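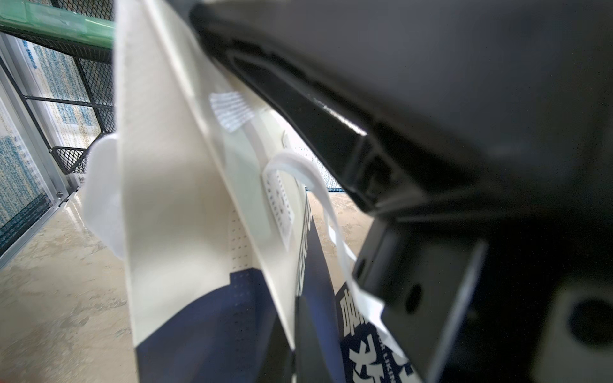
Trilport began with a shared belief that a robot working near people ought to have house rules, the same as anyone else in the building. We write those rules, we try them out on real tasks, and then we help shops and schools put them to use (usually over a good deal of coffee!). A paper shopping bag with a rope handle teaches us a lot, for instance, and our page on soft goods says to keep loose handles in view and to grip no harder than the paper needs.

Esther Nyamweya leads our practice team, and she likes every rule short enough to read standing up. Our handbook, which we call Bakhtiari, has grown to some 300 entries, and we go back over it each January with our friends at Bostine.

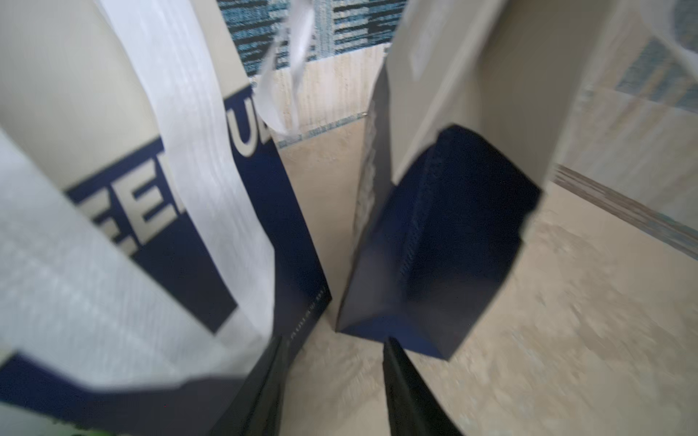 New entries get 10 trial sessions before they go in, with 2 people present the whole time and the stop button within reach of both. If you'd like to come and watch one, please do write to us, we love having visitors.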